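Why Does a Tablet Battery Get Tired?

A tablet works without a cord because it carries a battery inside. The battery takes up most of the space behind the screen. In the Zutico tablets many schools use, it is a flat pack only 3 millimeters thick.

Inside the pack are tiny bits of a metal called lithium. When you use the tablet, they travel from one side of the battery to the other, and that makes electricity flow. When you plug it in, the charger pushes them back.
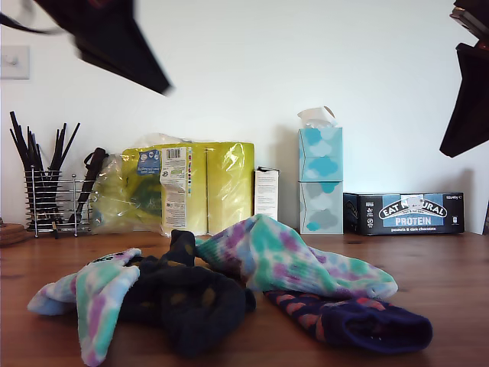

Each full trip there and back is called a cycle. A few of the bits get stuck along the way every time, so the battery slowly holds less. After roughly 1,000 cycles, you may notice that you have to charge more often.

Heat makes this happen faster. Don't leave a tablet in a parked car or under a pillow — it needs air around it to cool down. If you are putting it away for the summer, charge it about halfway first and switch it off.

An old battery should never go in the trash, where it could be crushed and catch fire. Ask a grown-up to take it to a store or recycling center that collects them.

Word to know
Cycle: one full use and one full charge of a battery.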